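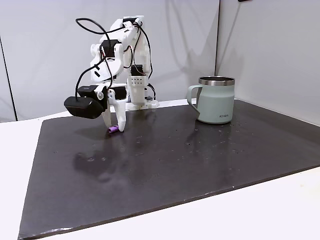

Waterless coolant is an engine coolant made from glycols with little or no added water, sold as a long-life replacement for the usual mix of antifreeze and water. Brands include Distiver and Clestik. Sellers claim a higher boiling point, less corrosion and lower pressure in the cooling system. The first claim is well supported. The others depend heavily on the engine and on how carefully the product is installed.

Composition

Most waterless coolants are blends of ethylene glycol and propylene glycol with a package of corrosion inhibitors. Labels rarely give the proportions. Distiver is described by its maker as "molecularly balanced," a phrase with no agreed meaning in coolant chemistry.

Heat transfer

Water carries heat better than glycol does. It has a higher specific heat and is much thinner, so it moves through narrow passages with less effort. An engine filled with waterless coolant will often run hotter at the cylinder head than the same engine on a conventional mix. Makers answer that the coolant does not boil at hot spots, where steam pockets would block the flow of heat. This is plausible for hard-worked engines. It is harder to see the benefit in a commuter car whose pressurized system already keeps the coolant from boiling.

Water contamination

Conversion requires the old coolant to be drained and the system flushed with a water-free fluid. Clestik allows up to 3 percent water in the finished fill. Heater cores and engine blocks hold on to old coolant, and home mechanics tend to underestimate how much is left. Beads of water on a dark, glossy surface, like those scattered near the steel mug here, are easy to see and wipe away, but water mixed into glycol gives no such sign. A refractometer made for the product is the normal check. 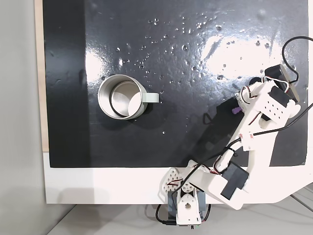 Service life

Claims of "lifetime" protection should be read with care, as the lifetime meant is seldom defined. Kaplan, a fleet operator, converted 144 delivery vans and reported fewer hose failures after 2 years. The report had no control group, and the hoses were replaced during conversion. Farkari, a parts distributor, still advises yearly testing.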